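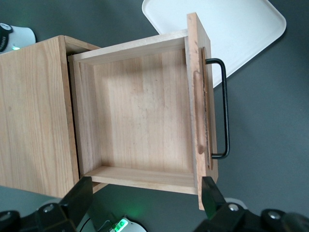

Call for Guests and Co-Hosts: Fillow, the Security Podcast

Fillow is looking for people who love talking about information security and can do it in plain words. We're lining up our next season now, with recording set to begin in August, and there are open spots for both one-time guests and a regular co-host!

Who we'd love to hear from

You might run a help desk, teach a night class on passwords, write firmware, or handle incident calls for a county hospital. Job titles don't matter much to us. We do want people who have strong feelings about something (phishing tests, badge readers, printer settings, whatever keeps you up) and who enjoy being disagreed with on mic.

First-time speakers are very welcome. A lot of our favorite episodes came from people who had never recorded anything before.

What it involves

Guests join one remote session and talk through a topic we pick together. The co-host joins for the full season of 33 episodes, helps choose stories, and reads the Gendisel mailbag segment, where listeners send in the worst security advice they've been given at work. It's a blast, and the mailbag is overflowing.

You'll need a quiet room, a wired connection if you can get one, and headphones. Skonetti, our production company, handles the editing and can mail you a microphone on loan.

Pay

Guests receive $603 per recorded episode. The co-host receives $2000 a month during the season. Please check your employer's rules on outside speaking before you apply.

How to apply

Send us a voice memo of up to 5 minutes about a security story you can't stop thinking about. Phone audio is fine, and so are ums and barking dogs. Add a few lines on where you're based and which role you want.

Use the form on the Fillow contact page and choose "Theodorakopoulos Studio" from the drop-down, so your memo lands with the right team. Applications are open until March 30, 2025, and everyone gets a reply.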